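3.2 Flight time and payload

The Handmont quadcopter was flown over the test field at Karberg in January, with the battery warmed before each launch. We logged 112 flights without cargo and 129 with the Runen camera pod attached. Flights ended when the pack reached 20 per cent charge, and any flight broken off earlier for wind was left out of both totals.

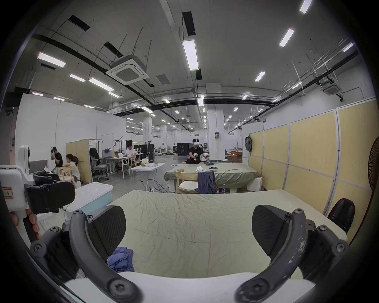
Figure 4. Gripper with its fingers apart over a cloth-covered table.

Wind was read from a mast beside the launch point. This is a weak spot in the data — the mast is much lower than the height at which the aircraft spent most of its time — and the correction proposed by Crăciun was applied to all readings. Landings were made by hand, as the automatic mode drifted over wet grass. 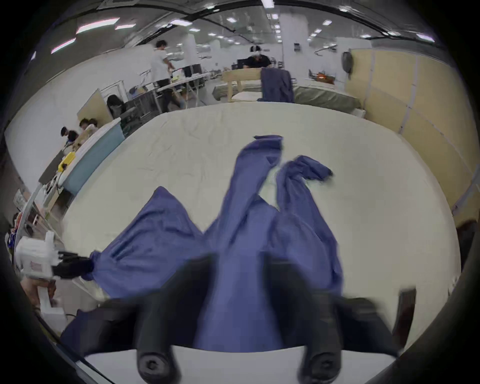 Height above the field came from the onboard barometer, reset before every launch. The full log holds 1,354 minutes in the air. Pilots changed over at midday, and flights by Darius Sepp are marked separately in the tables because he used the older controller, which reports battery charge in coarser steps.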